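Every few months a vendor tells our billing office that paper is finished. Last July it was Farkuvel, with a remittance portal that would post payments straight to patient accounts. I have worked in medical billing long enough to like the idea, and I still think small practices should keep a person in the posting step.

Matching a payment to an account is easy when the payer sends clean data. Ours mostly do. The trouble is the rest – a check covering three patients, a denial code the software reads as an adjustment, a refund taken back from a later payment without any note. In one month we had 1092 remittance lines and 26 of them went to the wrong place. That sounds like a good rate until you are the patient who gets a bill for $315 that the insurer already paid.

Tamara Yatsenko, who runs the front desk at Larnwood, takes those calls. She doesn't care what the match rate is. She needs someone in the back who can pull up the original explanation of benefits and say what happened.

Vendors price these systems as if the posting clerk goes away. I would price them as if the clerk stays and spends the day on exceptions. The software may still be worth buying. Ours was, at $900 a month. But the contract should say who fixes a bad posting and how fast, and most of the ones I have read don't.

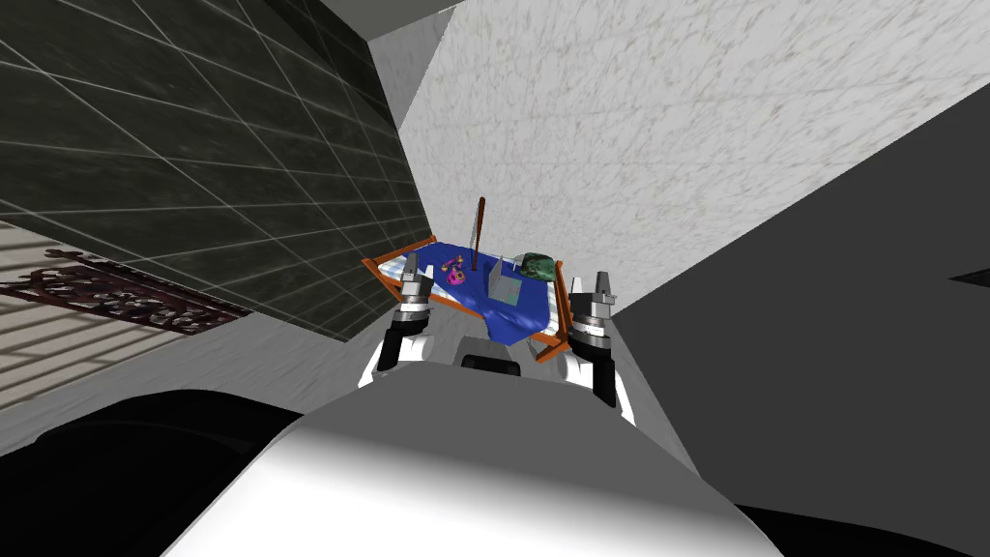

*Image: simulation render / Lev Stetsiuk*

Practices signing this year should ask for one more thing, a full export of scanned remittances in a format another system can open. We asked after we signed, and it took four months to get an answer.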